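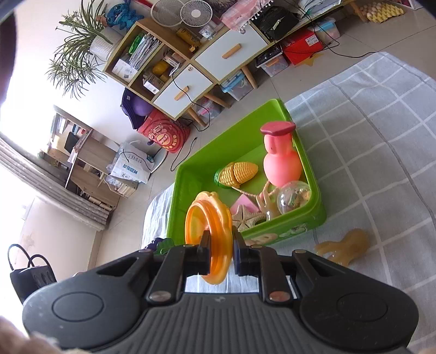

관광문화 현장조사 과제 보고서: 작은 수행 마을 Landeg의 단기 체류 프로그램

저는 이번 학기 조사 지역으로 Landeg를 골랐어요. 처음엔 다들 가는 바닷가로 갈까 했는데, 수업에서 명상 관광 이야기를 듣고 나니까 산속 마을이 자꾸 생각나더라고요. 같은 조인 Prapai Tanasarn이 "거긴 버스도 잘 안 온다던데?" 하고 걱정했지만 결국 둘이 같이 다녀왔습니다!

Landeg는 Kudow 강 상류에 있는 마을이고, 수련원 3곳이 강을 따라 띄엄띄엄 서 있어요. 제일 오래된 곳이 Stikari 수련원인데 방문객 대부분이 여기서 묵습니다. 저희가 받은 안내 책자에는 마을 주민이 287명이라고 적혀 있었고, 작년 한 해 숙박객은 2,730명이었대요. 주민 수랑 나란히 놓고 보니까 꽤 놀라운 숫자였어요.

조사 방법은 단순합니다. 2박 동안 프로그램에 직접 참여하고, 쉬는 시간에 숙박객이랑 가게 주인분들께 말을 걸었어요. 설문지도 만들어 갔는데 솔직히 별 쓸모가 없었습니다. 묵언 시간에 종이를 내밀 수는 없잖아요(이건 계획 단계에서 생각했어야 했는데...). 그래서 둘째 날부터는 저녁 식사 뒤 찻집에서만 이야기를 들었고, 녹음 대신 메모를 했어요.

하루 일정은 새벽 종소리로 시작해서 좌선, 아침 공양, 마당 쓸기, 강변 걷기 명상으로 이어집니다. 저는 좌선보다 걷기가 훨씬 좋았어요. 좌선 때는 다리가 저려서 아무 생각도 못 했거든요. Prapai는 정반대로 걷기 시간에 자꾸 딴생각이 났대요. 이런 차이도 메모에 다 적어 두었습니다.

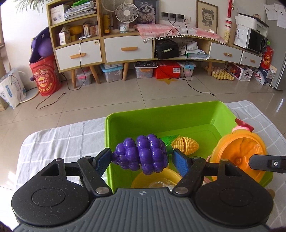 식사 이야기는 따로 쓰고 싶어요. Stikari의 밥상은 채식이고, 마을 밭에서 나는 걸 그때그때 올립니다. 과일도 욕심내지 않고 조금씩만 나와요. 먹기 명상이라는 시간이 있는데, 과일 한 알을 들고 한참 보다가 천천히 씹는 거예요. 보라색 포도송이에 옥수수까지, 장난감으로도 흔히 만드는 이런 익숙한 먹을거리를 그렇게 오래 들여다본 적이 있었나 싶더라고요. 저는 세 알째부터 배가 고파서 집중이 깨졌습니다.

숙박객 중에서는 Danai Dimitriou 씨 이야기가 제일 기억에 남아요. 예전에 큰 휴양지의 명상 센터에도 가 봤는데 사람이 너무 많아서 줄 서다가 하루가 끝났다고 하셨어요. Landeg는 할 게 없어서 또 오셨대요. 반대로 불만도 있었습니다. 예약 전화를 잘 안 받고, 마지막 버스가 너무 일찍 끊긴다는 말을 여러 분께 들었어요.

주민분들 생각은 좀 더 복잡했습니다. 찻집 주인분은 손님이 늘어서 좋다고 하셨지만, 강가에 사시는 할머니는 새벽에 짐가방 끄는 소리 때문에 잠을 깬다고 하셨어요. Broltik이라는 숙박 업체가 강 건너에 새 건물을 지으려 한다는 이야기도 나왔는데, 찬성하는 분과 걱정하는 분이 갈려 있었고 저희가 공사 계획을 직접 확인하지는 못했습니다.

제 생각에 Landeg에는 숙소를 늘리는 것보다 교통편과 예약 창구를 고치는 일이 먼저인 것 같아요. 물론 겨울 초입에 잠깐 다녀온 거라 성수기 모습은 모릅니다. 교수님께서 중간 발표 때 계절 문제를 지적해 주셨는데, 그 부분은 이번에 보완하지 못했어요. 기회가 되면 여름에 다시 가서 버스 이용객부터 만나 보려고 합니다. 면담 메모를 옮긴 표와 제가 못 쓰고 들고 온 설문지는 부록에 붙여 두었습니다.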